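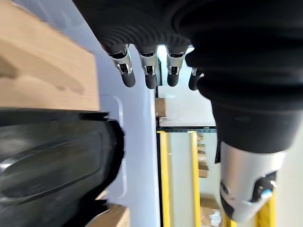 Économie du sport professionnel, L3
Séance 4 : la défaillance financière des clubs
Notes de cours, version du 1er septembre 2020 (remplace l'ancien poly, plan légèrement changé)

Rappel séance 3 : recettes d'un club = billetterie + droits TV + sponsoring/merchandising + transferts. Vu aussi : la masse salariale mange la plus grosse part. On repart de là.

1. De quoi on parle

Trois mots à ne pas mélanger dans les copies :
- insolvabilité : le passif dépasse l'actif, ou bien on ne peut plus payer ce qui est exigible (deux définitions, préciser laquelle !)
- redressement judiciaire : procédure, période d'observation, l'activité continue
- liquidation : la société disparaît. La société. Le club au sens des supporters, c'est une autre question, voir point 4.

Cessation des paiements en droit français : impossibilité de faire face au passif exigible avec l'actif disponible. A savoir par coeur. Un stade n'est pas de l'actif disponible, même s'il vaut cher sur le papier. Un joueur sous contrat non plus, tant qu'il n'est pas vendu.

2. Pourquoi un club dépense plus qu'il ne gagne

a) Contrainte budgétaire lâche (Kornai, transposé au sport). Le dirigeant s'attend à être sauvé : mairie, mécène, ligue, banque locale. Donc il prend des risques. Idée simple mais demandée tous les ans.

b) Course aux armements. Chacun recrute pour ne pas se laisser distancer, le classement relatif ne bouge presque pas, les salaires montent partout. Cf. schéma fait au tableau, non reproduit.

c) Effet de falaise. La relégation fait tomber les droits TV d'un coup, les contrats des joueurs courent encore. Clauses de baisse de salaire : existent, pas généralisées, souvent mal négociées.

d) Recettes anticipées. On emprunte sur les abonnements des saisons à venir, on cède les créances de transfert (affacturage). Trésorerie aujourd'hui, trou demain.

Attention, a) et d) se renforcent. Bonne piste de plan pour une dissert.

3. Cas d'école : le club de Zellavau

Dossier distribué en TD, je redonne juste la trame. Chiffres en milliers d'euros sauf mention contraire.

Club de deuxième division, propriétaire unique : la holding Bulanis. Sponsor maillot Zirkari, contrat de trois ans. Stade municipal, stade Mansour, loué à la ville.

Etape 1. Montée sportive, recrutement massif. Bulanis avance l'argent en compte courant d'associé. Ce n'est PAS du capital : c'est une dette du club envers son propriétaire. Erreur vue dans la moitié des copies l'an dernier.

Etape 2. Zirkari ne renouvelle pas. Perte sèche de 1 185 sur l'exercice. Pas de remplaçant trouvé avant l'été, le maillot part vierge.

Etape 3. Fenêtre de transferts de janvier. Le club vend son seul joueur valorisé, 527 net, paiement échelonné. Donc très peu de cash tout de suite. L'écriture comptable est jolie, la caisse reste vide.

Etape 4. Loyer du stade impayé, puis cotisations sociales. La dette sociale est presque toujours le vrai signal. Retenir : un club cesse de payer l'Urssaf bien avant de cesser de payer son avant-centre.

Etape 5. Bulanis refuse de remettre au pot. Déclaration de cessation des paiements.

Question posée en TD : à quelle étape l'auditeur aurait-il du alerter ? Réponse attendue : étape 2, au titre de la continuité d'exploitation (horizon douze mois, 365 jours à compter de la clôture dans l'exercice, on simplifie). Etape 3 acceptée si bien argumentée.

4. Continuité du club, continuité de la société

Le point qui fâche les supporters. Quand la société est liquidée et qu'une nouvelle reprend les actifs (marque, contrats qui restent, centre de formation), est-ce le même club ?

Juridiquement : non, personne morale différente. Les dettes restent dans l'ancienne, les créanciers touchent ce qu'ils touchent.
Sportivement : dépend du règlement de la fédération. Numéro d'affiliation conservé ou pas, rétrogradation administrative, retrait de points.
Symboliquement : couleurs, palmarès, tribunes. Le palmarès n'est pas un actif au sens strict mais il se vend avec la marque.

En France, l'association support complique tout (c'est elle qui détient le numéro d'affiliation, la société n'a qu'une convention). Revoir la séance 2 si c'est flou.

5. Les créanciers, dans l'ordre

Salariés d'abord (superprivilège, puis AGS, plafonné : gros salaires pas couverts en entier). Frais de procédure. Fisc et organismes sociaux. Banques selon les suretés. Fournisseurs en bout de file : le traiteur, l'imprimeur, le transporteur. Et les abonnés, qu'on oublie, créanciers chirographaires pour les matchs non joués.

Cas particulier des « créanciers du football » à l'anglaise : les autres clubs et les joueurs passent devant tout le monde par le jeu du règlement sportif. Très critiqué. Argument pour : éviter la contagion d'un club à l'autre. Argument contre : le contribuable finance la ligue.

6. La régulation

- ex ante : contrôle de gestion (DNCG en France), budget prévisionnel, encadrement de la masse salariale, interdiction de recruter
- ex post : retrait de points, rétrogradation
- niveau européen : fair-play financier, règle d'équilibre. Déjà vu, je ne reviens pas dessus

Limites : asymétrie d'information, sponsors liés au propriétaire et donc surévalués, sanctions qui aggravent la situation qu'elles punissent. Ce dernier point rapporte des points.

Pour la prochaine fois
Lire le dossier Zellavau en entier, annexes comprises. Refaire le tableau de trésorerie, page 9, en décalant l'encaissement du transfert d'un semestre. Rendu par binôme, deux pages maxi, pas de page de garde.
Séance 5 : actionnariat populaire et rachat par les supporters.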